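Gripper notes, part whatever

2023-09-07

Quick one, the kettle's on and I need to be back down at the workshop before Teodoro locks up.

So the fingers are on. Finally. Third set of pads if you count the ones that came out of the printer looking like toast, which I don't. August was basically all wiring and swearing and then one good evening when the wrist camera stopped dropping out every time the arm went past its elbow limit. Dodgy connector. Of course it was. I'd swapped the cable, the hub AND the power brick before looking at the connector.

For anyone new — I'm building an arm that picks up laundry. Just picks it up, one thing at a time, out of a heap. No folding. Please stop emailing me about folding. The arm is called Eshun, it lives on the end bench at Destcombe, and it has cost me 816 quid so far, not counting the motors I already had from the Leltberg plotter (RIP).

Cloth is horrible by the way. A block has sides. You close on it and you've got it or you haven't. With cloth you can close on a fold and come up with a sleeve, or the whole heap, or a pinch of nothing. Janka Vrabec, who shares the bench and knows far more about fabric than me, reckons I should be going for ridges and leaving the flat bits alone. Probaly right. Annoying.

Wrist camera, so both of these are looking out past the fingers:

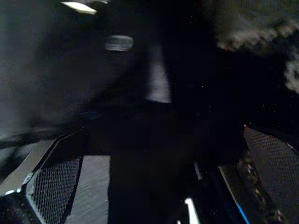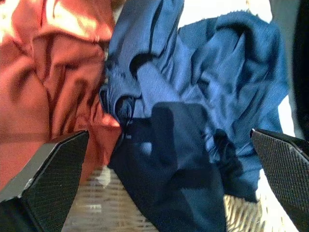 Second one is the sort of view I want: orange against blue, loads of folds, fingers open. First one is mostly black and blur.

The dark ones are a real problem for the grab picker. It wants edges, and blur gives it smeary edges that it falls in love with. For now I've put in a dumb check, if the picture is too dark or too smeared it gets skipped and the arm waits for the next one. Took 13 lines. Should of done it weeks ago.

Colours matter more than I thought too. Orange next to blue is easy to split. Navy next to black fingers, much less so, and I keep wondering about painting the fingertips some daft bright colour. Lime? Teodoro Prieto says paint will rub off the grippy bit in a day and I'd be better printing new ones. He has a spool of something horrid he wants rid of.

Stuff still to do:

Exposure. It's on auto, and anything pale at the back blows right out. Want to lock it and see.

Slow the wrist down. I have it set far too quick because it looks cool.

Collect more pictures. I've got about 2,000 saved, and a lot of them are rubbish. Need to sort through and bin the worst, will do it in front of the telly.

Tidy the cable run behind the shoulder, 6 zip ties is not a cable run.

Also if anyone has been to the Tarkotitz meet before, is there parking near the hall or do I have to carry this thing from the station? It's heavier than it looks and the case hasn't got a handle on it yet. Comments are open again, spam filter should be behaving.

Right, kettle.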